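The gray sofa stays

June 23, 2026

I wanted to write about the sofa already in April, but first I was not sure what I think of it, and then I was tired of talking about it at home. 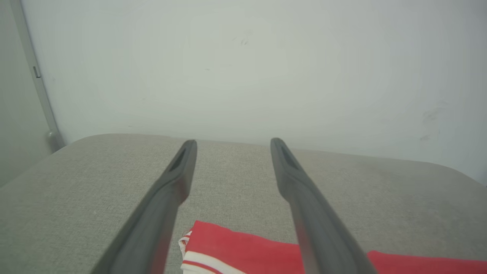 We had three sofas in our life together, my husband Preben and I. The first one came from his aunt and was brown. The second one we bought new when we moved to Kundstead, and it was a mistake from the first evening, too deep for me and too low for his knees. With the third one I wanted to be careful. I read a lot, I sat on many sofas in many shops, and I made a small notebook with prices.

For a long time I wanted a dark green one. Preben wanted leather. Gray was the color on which we both could agree, and I admit that I was a little disappointed on the day when we signed the paper. A light gray fabric with a weave like linen sounds very nice in the shop, where people take off their coats and sit for two minutes. At home there is coffee, and there is newspaper ink, and there is my nephew.

We paid 3,581 for it, with delivery. The delivery alone was 100, and for this money two men carried it up to our floor and turned it in the stairway with only one small scratch on the wall. I thought this was fair.

What I have learned about light gray fabric I will write down, in case somebody is choosing now.

Crumbs are no problem. You see them, you take the small brush, they are gone. Hair is more difficult, it goes into the weave and holds on there. I use a rubber glove, slightly damp, and pull it over the seat always in the same direction. My neighbor Þórarinn Thygesen taught me this, he has two cats and a sofa which is almost black, so he knows.

For spots I use cold water and a white cloth. Please take a white one. I used a red kitchen towel one time and I do not want to say more about it. Press, do not rub, and then wet a bigger piece of the fabric than you think you need, so that it dries without a ring. I tried also a foam from Callov, which smells very strong, and after it I went back to water.

The seat cushions I beat with my flat hand every weekend. Preben laughs at me, but the edge in front gets soft first, and if you leave it alone the cushion starts to look tired.

Then there is the question of the blanket. My mother always had a blanket on the good sofa, and we were never allowed to sit on the real fabric, except at Christmas. I told myself that I will not become like this. In the first 26 days I had a blanket on it! After that I folded it and put it in the cupboard, and now it comes out only when my nephew visits with his felt pens.

I still look sometimes at green sofas. But in the evening, when the lamp is on, the gray gets a bit warm, and I like the grain of it under my hand when I read. Next I have to find cushions which are not gray. Preben says mustard yellow. I have ordered some pieces of fabric to compare, and they should come next week.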